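From: Sombat Thaweesak
To: Sarnton Home & Household list
Subject: Re: [sarnton-home] Light rugs, dark thoughts (long)

Hi all,

I let this sit for a while hoping somebody braver would answer, and then the digest came around again in July with the question still at the top, so I'm going in. Quoting most of it because the first half got eaten by the archive:

> We've been in the new place for 2 months and the living room
> still echoes like a swimming pool. My husband wants a big rug,
> wall to wall nearly, in light gray. He has found one he likes
> and has started referring to it by name. I want something the
> color of mud, on the theory that it will be the color of mud
> anyway by winter. We have people over a lot, we eat at the
> coffee table, and there are games. Does anybody on the list
> have a light rug AND a social life? How does it look after a
> while? Please don't tell me about your dining room that
> no one goes into.
>
> Also, what do you do about all the little pieces? I stepped on
> one last night and said something the neighbors will remember.

I have a light gray rug. It's a Kovholm, the big one, and I paid 271 for it, which felt like a lot for something you walk on. I also have a social life, mostly conducted within spilling distance of it. You asked how it looks after a while. 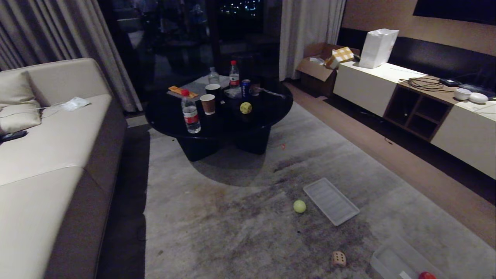
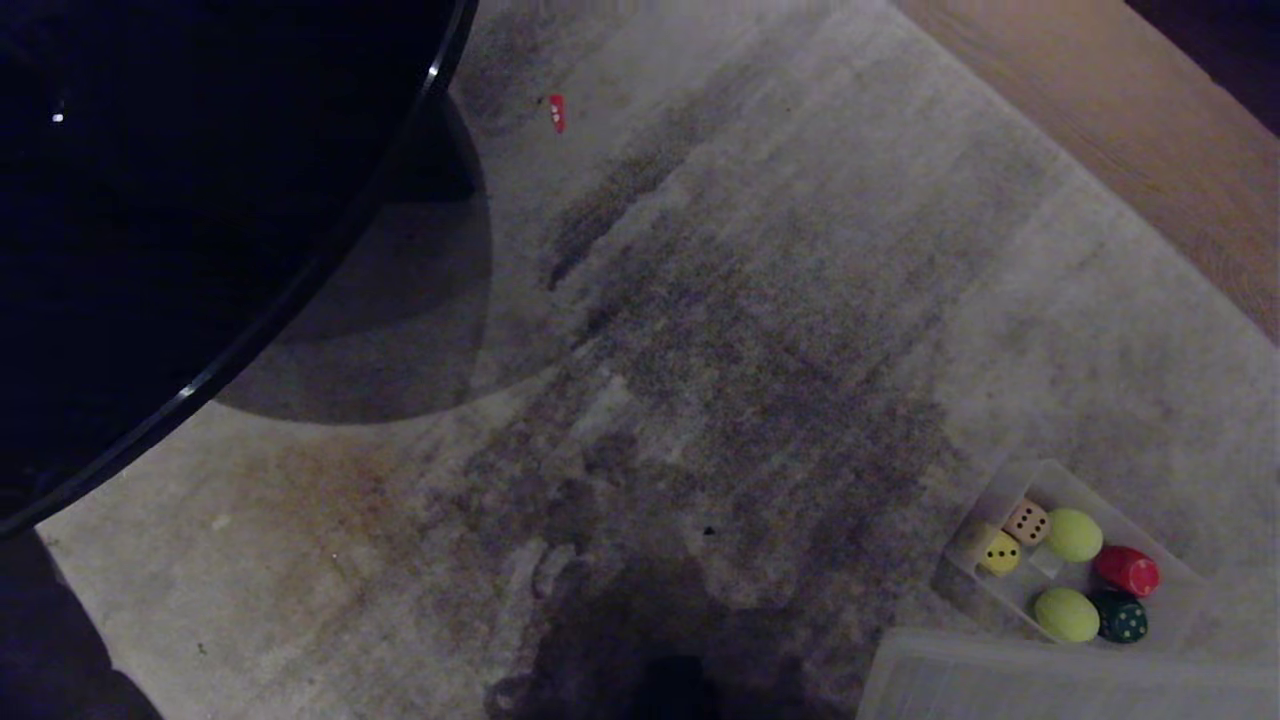
The coffee table and the rug it stands on, same evening

So there you go. Tell your husband the pale one does show things. There's a wide dark band across ours and a rusty patch keeping it company, and I could give you a history of both, but my wife and I have two different histories and hers has me in it. I'll say only that the rug was sold to us as "forgiving." I have known forgiving, and it doesn't bear marks like that.

Now, what I'd do if I were starting over, in no particular order.

Get the tray. I mean the one on the table, for the drinks. It was my wife's idea and I mocked it for a week. It catches the drips and it gives people a place to aim for. The trouble is that a tray only governs what's on it, and as you'll see, the big water bottle has wandered off toward the edge of the table like a teenager at a wedding. My rule now is that anything with a cap gets its cap put back on. Paper cups are the weak point in this system, and I have no answer for paper cups.

Round table: good for shins, bad for storage. A square one gives you corners to shove things into. On ours everything drifts to the middle and then somebody lays a long spoon down with the handle hanging out over the side, and you walk past in loose trousers. I leave that one to your imagination.

About the little pieces. We use clear plastic trays with low sides, and the dice and the small balls and so on go in there at the end of the night, or anyway they go near there. Clear is good because you can see what you have. Clear is bad because a see-through cube in a see-through tray is a thing you can hunt for with great dedication while it sits in front of you. If I were buying again I'd get them in a loud color. The ones Griltavico sells come in orange, I believe, and they stack, and 30 will get you a set with lids.

Whatever you buy, do a sweep of the floor by the table before you go to bed. Small red bits show up nicely on light gray, I'll give it that much, and your mud-colored rug would hide every one of them until your bare foot went looking. Put that to your husband as a point in his favor. He'll need it.

Cleaning: I've had one quote, from the people on Evangelista, and it came to 156 for a pickup, a wash and a delivery. That's well over half the price of the rug, so we've been thinking it over, in the sense that the quote is on the fridge. Dabbing with dish soap and cold water is fine if you get there right away. I have never gotten there right away. Don't scrub, whatever anyone tells you. I scrubbed once and I got a larger stain in a lighter shade.

My vote, for what it's worth, is neither of your colors. Get something patterned and busy, with a bit of brown in it, and let the two of you argue about the pattern. If he won't budge, buy the light gray one in a smaller size and let some of the wood floor show, on the side where people put their glasses down. You can mop wood.

If anyone has used the Evangelista people and got a rug back the same color all over, please reply to the list and not just to me. My wife reads the list.

Sombat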